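家里（或者办公室角落里）摆一套小化学台：从买架子到称粉末

更新于 2026年1月24日　分类：桌面实验　阅读约 16 分钟

上一篇讲怎么给旧书除霉味，底下有人留言问我台子上那套玻璃是哪来的、怎么摆的、为什么看上去像刚被猫走过一遍。前两个问题可以回答。

先说清楚适用范围。这一篇只讲摆台子、放试管、架漏斗、搁烧瓶、称一小撮粉末，能做的东西也就是小苏打、柠檬酸、食盐、明矾这一级别的。想做更刺激的，请去有通风橱、有老师、有洗眼器的地方做。我的洗眼器是厨房水龙头，它的水平我心里有数。

一、台面

台面的要求很低：平，不吸水，擦得干净，颜色单一。我用的是黑色的。白粉末掉在黑台面上，一眼就能看见，掉在白台面上，要等到第二天早上你把胳膊肘放上去才知道。如果你平时用的多半是深色粉末，比如高锰酸钾（这篇里不用，别买），那就反过来选白的。

没有专门的台面，可以在书桌上铺一块深色的硅胶垫或者桌布。桌布要用夹子把边夹住，桌布夹几块钱一包，露营用的那种也行。不夹的后果我经历过一次：起身时裤子口袋挂住了布角，整套东西朝我走了过来，速度不快，态度坚决。

桌子离墙留一拳的距离，别贴死。贴死了，滚到后面去的橡皮塞就归墙所有了。

水平要量一下。手机里有水平仪，放四个角各看一眼，桌腿下面垫纸片，垫到气泡居中为止。垫的纸我用的是 Stellomis 的产品说明书，对折三次厚度正好，这也是那份说明书到目前为止唯一帮上忙的地方。

二、试管架

试管架大致有木头的、塑料的、金属丝的和亚克力的。木头的好看，沾了颜色洗不掉，用一年之后像一块调色板。金属丝的结实，但试管放进去会叮叮当当，适合喜欢让全家知道自己在做实验的人。我最后用的是透明亚克力的，上面一层打孔，下面一块底板，中间用柱子撑起来。透明的好处是从哪个方向都能看见管底，有没有沉淀，有没有没化开的颗粒，蹲下来就知道。

买的时候看三样东西。

孔径。试管外径常见的有十几毫米到二十毫米不等，孔比管大一两毫米最舒服。孔太紧，试管拔出来时会带着架子一起离地；孔太松，试管会歪成一个很有想法的角度。

层高。上层板离底板太近，长试管的重心就跑到板子上面去了，一碰就晃。拿一根最长的试管比一比，露在上面的部分最好不要超过一半。

底板。有的底板上有浅坑，可以卡住试管的圆底，有的没有。没有坑的也能用，就是放的时候手要轻一点。

亚克力怕酒精，也怕丙酮，擦久了会起细纹，发雾。用温水加一点洗洁精，软布擦，晾干。我第一个架子就是拿酒精棉片擦没的，擦得非常勤快，三个月后它看上去像从海里捞上来的。

我的架子是在 Rorkside 买的，付了 34 块，运费另算。运费的事我不想再提。

三、试管怎么放

放试管这件事，看起来是把管子放进洞里，做起来也确实是把管子放进洞里，但顺序和位置值得想一想。

空出间隔。几个孔的架子，不要一上来就插满。相邻两根挨得太近，手指头伸不进去，拿这根必碰那根。先放两根，中间隔开，够用就行。

固定的位置做固定的事。我的习惯是靠左放对照，靠右放要加料的那根，因为我是右手拿勺。左撇子请把这句话照镜子读。

放的时候一只手扶住架子，另一只手捏试管上部三分之一处，垂直往下送，碰到底再松手。不要松手让它自己掉下去。试管的底很薄，它掉得起一次，掉不起第二次，而你不会记得上次是不是第一次。

试管上写字用油性笔，写在靠近管口的地方，写完等它干。写在下半截的字会被架子挡住，拔出来看一次，放回去忘一次。标签纸也行，但泡水之后会滑下来，堆在上层板上，像袜子褪到脚踝。

四、漏斗

漏斗也可以放在架子上。如果架子端头有大小合适的孔或者缺口，漏斗颈往里一插，口朝上，就算有了家。没有的话，找个小烧杯，把漏斗倒扣在里面也行，只是每次拿起来都要想一下它刚才扣在什么上面。

塑料漏斗和玻璃漏斗各有各的脾气。玻璃的滑，粉不太挂壁，但是头重脚轻，一碰就去找地板。塑料的轻，摔不坏，干燥天气会带静电，细粉全贴在锥壁上，敲都敲不下来。对付静电的土办法是用微湿的布擦一遍漏斗外壁，里面必须是干的。加湿器开着也有用。

往试管里倒粉，漏斗颈的外径要比试管口小，留一道缝给空气出来。颈把管口堵死了，粉或者液体就会停在半路，咕咚一下，再停，再咕咚一下，最后一次性全下去，溅你一手。真的太紧，就夹一小条纸在颈和管口之间。

漏斗用完马上洗。颈里结了块的柠檬酸，牙签捅不动，开水才化得开，而塑料漏斗未必喜欢开水。先用温水泡着，去做别的事，半小时后再来。

五、圆底烧瓶和它的软木圈

圆底烧瓶是玻璃器皿里最不适合放在桌上的一种，因为它是圆的。它当然有它的道理：受热均匀，没有棱角，洗起来顺手。但你一旦把它放下，它就开始考虑去别处生活。

所以要配一个圈。软木圈、橡胶圈、塑料圈都有卖，作用都是托住圆底。我推荐软木的，不滑，玻璃放上去没有声音，掉在地上也没有声音。缺点是吸水，沾了糖水会发黏，沾了有颜色的东西就永远是那个颜色了。

选圈看内径。内径太小，瓶子坐得高，摇摇晃晃；内径太大，瓶底直接碰到桌面，圈就成了装饰品。烧瓶坐上去以后，用一根手指轻轻推瓶颈，它晃一下能自己回来，就是合适的。推一下就走了，换一个圈。

Bontu Woldegiorgis 在留言里说，她用的是胶带的纸芯，大卷封箱胶带用完剩下的那一圈。我试了，可以用，小烧瓶得换窄胶带的纸芯。唯一的问题是纸芯怕湿，湿了以后会慢慢塌，塌得很体面，不出声，等你回头看，瓶子已经斜了。

有人问能不能把烧瓶放在马克杯口上。可以，只要你能保证当天家里没有人想喝咖啡。

六、称粉末

天平买能称到 0.01 克的就够了，厨房秤不行。厨房秤的一克是一种印象，不是一个数。我用的是 Vistness 的一款小秤，量程不大，反应有点慢，放上东西之后它要思考一下人生，再给出数字。等它停稳再读。

开机以后先放空的称量舟，按去皮，数字归零，再加粉。顺序反过来的人，请把粉倒回去重来。

称量舟是一种浅浅的小碟子，有塑料的，有玻璃的，形状有方的，有船形的，也有一头收窄方便往外倒的。玻璃的贵一点，好处是不带静电，粉倒得干净，坏处是滑，而且透明，放在哪里都容易看不见。用它要养成一个习惯：放下以后看它一眼，记住它在哪。

加粉用小勺，一次取少一点，勺子悬在称量舟正上方，用食指轻敲勺柄，粉一点一点下去。快到数的时候就不要再用勺去舀了，只敲。敲过头了，就把多的舀出来，放到另外一张纸上，当天处理掉，不要倒回原瓶。倒回去一次两次没有事，第十次的时候，瓶子里就有你历次实验的全部回忆了。

称好的东西要趁早用。柠檬酸吸潮，小苏打也会结块，放一个下午，倒出来的时候会变成一整片，像墙皮。

七、称好之后，放在哪里

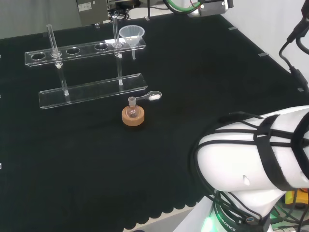
称量舟离开天平之后、进瓶子之前，总有那么一段时间没有着落，多数的洒落都发生在这一段。你要腾出手去拿漏斗，或者去接电话，手上这一碟粉就得找个地方放。最省事的放法是横搁在圆底烧瓶的瓶口上，扁平的那头伸在外面，盛着一小堆白粉，瓶子坐在软木圈里，后面是试管架。这个放法占地最小，也最考验运气：短颈的小瓶口就那么一点宽，重量又偏在一边，袖子带一下，粉和玻璃一起走。要这么搁，粉就少放，搁之前先松手试一秒，手指留在旁边，站着别走开。要走开，就老老实实把称量舟放回桌面上。

比较稳妥的做法是专门给称量舟留一块空地。在架子前面、烧瓶旁边，留出一个巴掌大的地方，谁也不许放东西，手机尤其不许。铺一张对折过的光面纸，称量舟放在折痕上，万一洒了，拎起纸的两边，粉会自己滑到中间那道沟里，再倒回碟子。

八、把粉送进瓶子

短颈圆底烧瓶口不大，直接倒，十次有三次会挂在瓶口。步骤写在下面，照着做就行。

先看瓶口是不是干的。湿的瓶口会把粉粘成一圈白胡子，用纸巾卷成细条擦一圈。

把干漏斗从架子上取下来，插进瓶口。左手扶住漏斗和瓶颈的交界处，手指同时压着两样东西。

右手捏称量舟的后端，窄头对准漏斗中间，慢慢抬高后端，让粉滑下去。不要一下子翻过来。

轻敲称量舟的边，敲三四下。再敲漏斗壁，敲三四下。

还挂着的粉，用要加进去的那份液体冲下去。水要提前量好，从量好的总数里分一点出来冲，不要临时另外加。我有一次量好了 164 毫升，冲漏斗又随手用掉一小杯，配出来的东西浓度成谜，我在本子上写的是“偏淡”。

取下漏斗时先提起一点，停两秒，让颈上的最后一滴落进瓶里，再拿走。

往试管里加粉也是这一套，只是管口更小，粉更容易卡。量很少的时候可以不用漏斗，裁一条窄纸，对折成槽，粉放在槽的一头，试管放平，纸槽伸到底，再把试管和纸一起竖起来，粉就到底了，管壁是干净的。中学化学老师都讲过这个，当时我在看窗外。

九、摇匀

圆底烧瓶摇匀靠手腕，捏住瓶颈，让瓶底画小圈。液体不要超过瓶身的一半，超过了就只能很文雅地摇，化不开。试管摇匀是拿住上部，用手腕左右甩小幅度，不是用大拇指堵住管口上下晃。拇指上有什么，管子里就有什么，反过来也一样。

小苏打和柠檬酸碰到水会冒气，瓶口绝对不要塞上。塞子飞出去的弧线很漂亮，天花板上那个印子也很圆，至今还在。

十、收拾

做完当场洗，别隔夜。先把固体残渣倒进垃圾袋，再用水冲，再用试管刷。刷试管时刷子进到底就转，别往下捅，试管底被捅穿是一件非常常见、非常安静、非常湿的事情。

洗干净的标准：水在玻璃内壁上是匀匀的一层膜，不挂珠。挂珠就是还有油，再洗一遍。

试管倒扣晾着，下面垫布。烧瓶可以倒着架在杯架上，也可以正着放在软木圈里敞口晾，后者慢一点。软木圈单独晾，不要湿着压在瓶子下面，会长毛。

台面先用干刷子把粉扫掉，再用湿布擦。先湿擦的话，粉会变成糊，糊会变成壳，壳就需要指甲了。

附：账单

架子、试管、漏斗、小烧瓶、软木圈、玻璃称量舟加在一起，我花了超过 224 块，天平不算。里面有两样是买重了的，一样是买错了尺寸的。那个买错尺寸的软木圈现在垫在花盆底下，花盆很稳。

如果只想试试看，先买架子、两根试管和一个塑料漏斗，其他的以后再说。Spahić 有卖套装的，里面带一根我到现在也没弄明白用途的弯玻璃管，九月份那阵子打过折，现在恢复原价了。

评论区还开着。问猫的就不用问了，我没有猫。

下一篇：明矾晶体为什么总长成一坨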